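Handout 4 — Small-item tidying: the mat, the bin, the one thing
Household Organising, evening course, spring run
Notes: Ihor Koval
Updated February 21, 2024

Typed up fast between sessions, so forgive the fragments. If you missed the practical, read this and then do the exercise at the bottom at home. Bring your sheet in March.

1. Where we'd got to

Last handout was drawers and shelves. Big stuff. This one is small stuff — squishy toys, hair clips, rubbers, odd keys, bits that come out of crackers and never leave the house. Most people in the group said the small stuff is what makes a room look untidy, even when the furniture is where it should be. Agreed.

Method comes from the Windley reader (the photocopied one, not the library book). Windley calls it "surface, holder, item" and spends two chapters on it. Short version below.

Surface — somewhere clear to work.
Holder — one open container, within reach.
Item — one thing at a time.

2. The surface

Use a table if you can. Floor is fine for children, less fine for knees. Pale tabletop is good, things show up on it. Put a mat down. Felt is best, we use grey. Small things don't roll or skid on felt, and it doesn't clatter when you put something down, so you can do this while somebody's asleep in the next room.

The mat is also your boundary. If it's on the mat it's being sorted. If it's off the mat it's either not your job today or you've dropped it. Leave a strip of bare table at the side for cups, phone, pen. Those don't go on the mat!

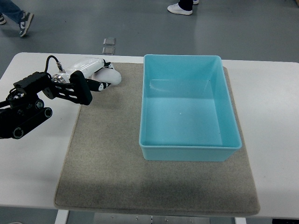
Size of mat: bigger than you think. The holder takes up half of it straight away and you still need room to set things down and look at them. A place mat is too small, several people tried. Offcut of carpet tile would do, cut edges go fluffy after a while but no harm done.

Felt marks easily. Smudges brush out sometimes, sometimes they don't. Don't put it in a hot wash (ask me how I know). Cold water, dab, dry flat.

3. The holder

Plastic bin, open top, no lid. Lids come later, for storage. While sorting, a lid is one more thing to put down somewhere.

Points to look for:

Straight or nearly straight sides. Baskets with a weave catch small things.
Flat bottom.
A rim you can grip with one hand.
Plain colour, light enough that you can see what's in the bottom.
Start with it empty. Properly empty. Tip it up and wipe it out, there's always a crumb or a bit of fluff.

Place it on the side of your stronger hand, long side running away from you. People always want to turn it sideways. Turned sideways it takes up the front of the mat and you end up reaching over it for everything. Long side away, items on the other half, short reach across.

Which bin to buy — I get asked every time. The Andano range is okay, the rims are comfy. Truster ones stack better but the sides slope a lot so you lose space at the bottom. Any shop's own will do. Please don't go out and buy a set of 12 before you've sorted anything. Sort first, count what's left, then buy.

4. The item

One on the mat. Not a handful. The rest can wait in a carrier bag on the floor.

Put it down where you can see it, away from the holder wall. Look at it for as long as it takes to say what it is out loud. Sounds daft, works well with children and with people who find it hard to let go of things. "Bear." "Key, don't know what for." Then decide:

In the bin (it stays and lives with its own kind)
Somewhere else in the house (goes on the bare strip, moved at the end)
Out

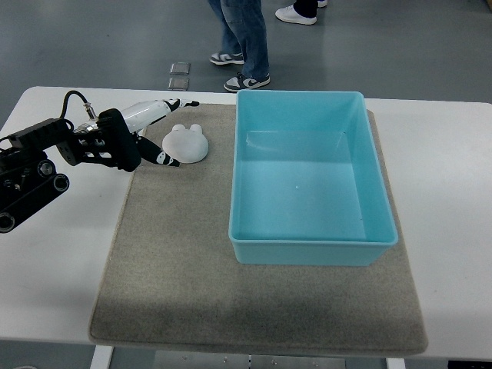 Soft toys of the squishy sort are a category of their own, by the way. They pick up dust and fluff and they go sticky, so keep them apart from anything paper. Wash in lukewarm water with a drop of washing up liquid, air dry, a light dusting of cornflour if they're still tacky. Never on a radiator. Pale ones show dirt the most and pale ones on a pale table get lost, another reason for the grey mat.

Keep or not? Palaniappan (article in the pack, pages stapled upside down, sorry) suggests asking the child which one they'd take on holiday and starting from there. I prefer a size limit. This bin, this full, and the child picks. Both are fine, just don't swap halfway thorugh.

5. Putting in

Place, don't throw. Reach over the rim, lower it, let go near the bottom. Thrown things bounce out or end up in a heap in one corner and then the bin looks full when it isn't.

Fill from the far end towards you. Heavier bits on the bottom. Check the reach with an empty hand first, before there's anything in there: if your wrist is knocking the rim or you have to stand up to get to the far end, the bin is too deep or too far back. Move it now, not when it's half full.

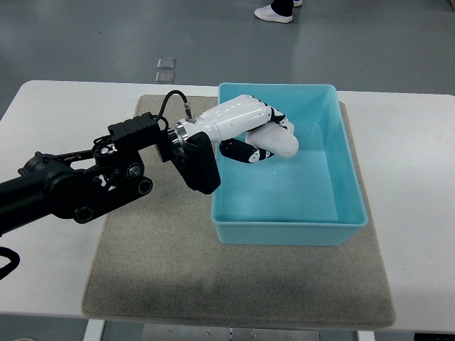
Fig. 3. Over the rim and into the empty bin, nothing in the hand.

For children under five or so use a shallower bin, or put the mat on the floor with the bin on it. For anyone with sore shoulders, sit down and lower the table if it adjusts, otherwise a higher chair.

6. Some numbers people asked for

My own tally from doing our playroom last year: 78 small items in the first bag. I thought it'd be twenty. Only wrote down the first bag, gave up counting after that. One of last term's group did the whole house over the winter and logged 3,387 things, buttons included. You don't need to log anything. Some people like it.

Stop at 100 in one go. Past that the decisions get sloppy and everything starts going in the "keep" pile.

7. Exercise for next time

Clear a table, put down a mat or folded towel.
One empty open bin, long side away from you.
One bag of small things. Yours, not your partners.
Work through it one item at a time, three outcomes as in section 4.
At the end move everything off the bare strip to where it lives. Same day.
Write down: what the bin ended up holding, what you were tempted to do in handfuls, where you got stuck.

Half a page is plenty. Handwritten fine.

Reading: Windley ch. 3 and the first bit of ch. 4, up to the part on labels. Skip the labels, we do those with lids.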